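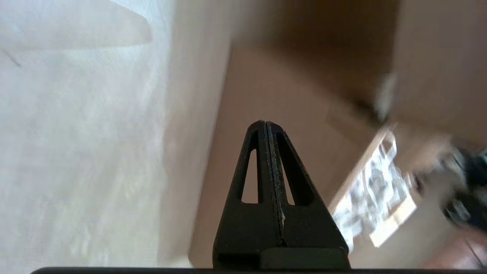
What makes someone keep a promotional item instead of binning it?

Mostly whether it does a small job they already have to do. We went in thinking looks would matter most, so we were pretty surprised (and pleased – it gave us a lot more to write about!).

Our group was Sobia Sial, Khôi Huỳnh and Macarena Valcárcel, and for our marketing project we looked at printed giveaways for small businesses. Komcombe, a bike repair shop near campus, let us hand out four items over the counter in July: a pen, a fridge magnet, a tyre lever and a cloth bag. Each one had the same one-colour logo and phone number on it.

Macarena did the artwork, and we learned very quickly that fine lines don't print well on a curved pen barrel. Our first proof came back with the phone number looking like a smudge. She redrew it with thicker lettering and dropped the tagline, and the second proof was lovely.

Three weeks later we rang the customers who had agreed to a chat. More than half still had the tyre lever, usually in a saddlebag. The bags were popular too, though several had been passed on to a flatmate or a mum, so the logo was travelling further than we'd planned for. Pens had mostly vanished. The magnets did better with families than with students, and Khôi would love to look into that properly next semester.

Our favourite answer came from a customer who had lent his lever to a stranger on the river path and then come back to the shop for another one.

If we ran it again we'd order fewer pens, try a second colour on the bags and start the phone calls after 5 pm, when people pick up.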